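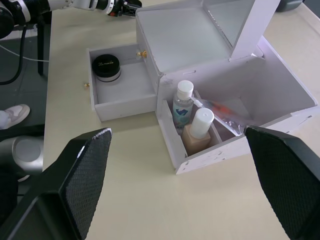
A cosmetics box, also called a vanity box or makeup chest, is a small lidded container used to store toiletries and makeup on a dressing table or other flat surface. It differs from a cosmetics bag in having rigid walls and fixed compartments, and from a train case in that it is generally not meant for travel.

Construction

Most cosmetics boxes follow the plan of a small chest. A hinged lid covers the main compartment, and one or more shallow drawers may be set below or beside it. Common materials are wood, fiberboard, acrylic and coated metal. Wooden boxes are often painted white or finished with a clear varnish. Many models have a mirror fixed to the inside of the lid, in which case a stay or a stiff hinge is needed to hold the lid upright during use.

Drawers are usually opened with a small knob, often of brass. The knob is held by a machine screw passed through the drawer front from the inside, or by a short threaded stud glued into a blind hole. Studs of the second type tend to work loose with repeated pulling and can be reset with wood glue.

Interior layout

The main compartment is commonly split by thin dividers, which may be fixed or may slide in grooves. Tall items such as foundation bottles, toner and flip-top bottles of cleanser are kept upright here to limit leaks. Low, wide containers, including cream jars and pressed powder, fit the drawer, where the depth is seldom enough for a standing bottle. Brushes and applicators are stored flat or diagonally, and unused ones are often left in their wrappers.

Care

Painted interiors mark easily. Scuffs and dark specks gather along front edges, where containers rub as they are lifted out. Debora Greco's household manual The Dressing Table (Gundlow, 200 pages) advises wiping the compartments with a damp cloth and leaving the lid open for 2 to 3 hours before refilling. Solvents such as nail polish remover soften many paints and cloud acrylic - they should be kept in a separate tray.

See also

Dressing table
Jewelry box
Train case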